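**Dec 15, 2022: I'm looking for people to tell me about their eye drops (and I'll pay you for it)**

Hi! I run Dromesura, a very small research and writing outfit that makes plain-language booklets for people dealing with everyday health stuff. You may have picked up our last one, *Pillai*, at a pharmacy counter. It was the green one about remembering tablets when you travel.

The next booklet is called *Cliler* and it's all about living with eye drops. I've used them myself for years, for dry eyes mostly, and I'm still hopeless at it. Half of it goes down my cheek. I've missed my eye completely and got my ear. When I started asking friends and neighbours how they manage, everybody had a trick or a complaint or a favourite chair they do it in, and hardly any of it was written down anywhere I could find. So I'd like to write it down, and for that I need you.
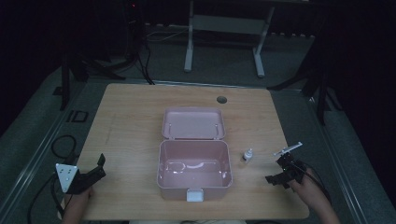 *Dropper bottle and pink storage box, lid open.*

**Who I'm after**

I need 60 adults who use eye drops at home at least a few times a week. It doesn't matter what they're for. Dry eyes, allergies, glaucoma, after an operation, whatever your doctor or pharmacist has you on. You might do your own, or you might do them for somebody else, like a parent or a partner (or a very grumpy teenager). I'd especially love to hear from:

- people with sore or shaky hands
- people who live alone and have no one to ask "did that go in?"
- anyone juggling more than one bottle
- shift workers, truckies, farmers, anybody whose day doesn't have a proper bedtime in it

You don't need to be good at it! If you've given up and started again six times, please, please get in touch.

**What you'd be doing**

There are 4 phone or video chats, spread over a few months, with the last one in September. Each one takes 50 minutes at the very most, and I'm pretty strict with myself about that because I do ramble. We'll talk about where you keep your drops, how you fit them into the day, what you do when you're away from home, and what you wish someone had told you at the start.

Between chats I'll post you a little paper diary. Scribble in it or don't. I had one person on the tablets project who sent hers back with nothing but a shopping list inside, and her phone chats were still the best of the lot. 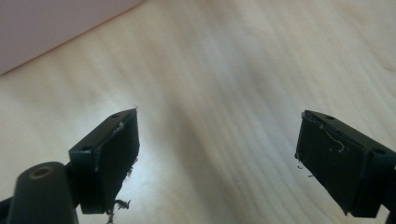
I won't be asking to see your medical records, and I won't be giving you any advice about your treatment either. I'm a writer and not a nurse! If something about your drops is worrying you, that's one for your pharmacist or doctor, and please don't wait for me to ring.

**The money**

You get $50 a chat, paid by bank transfer or as a grocery card, your pick. If you do two and decide you've had enough of me, you keep what you've earned and there are no hard feelings. Everybody who takes part gets a copy of the finished booklet in the mail as well, large print if you'd like it.

**Your privacy**

Your name won't go in the booklet. If I want to use something you've said, I'll read it back to you first and you can say no, or change it so it sounds more like you. Recordings are stored by Vadico, who look after our files, and they're wiped once the booklet goes to the printer.
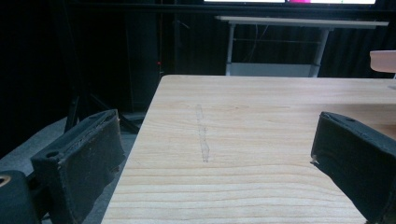 *Grain on the tabletop.*

**How to put your hand up**

Write to Dromesura, PO Box 818, or leave a message on the Cliler page of our website. Tell me your first name, the best time of day to ring, and a line or two about your drops. Spelling doesn't count. I read every one myself, usually over breakfast, and I'll get back to you either way, though it might take me a bit over the holidays.

If you know somebody who'd be good for this but isn't much for computers, print this off and stick it on their fridge. They can post me a note and I'll ring them.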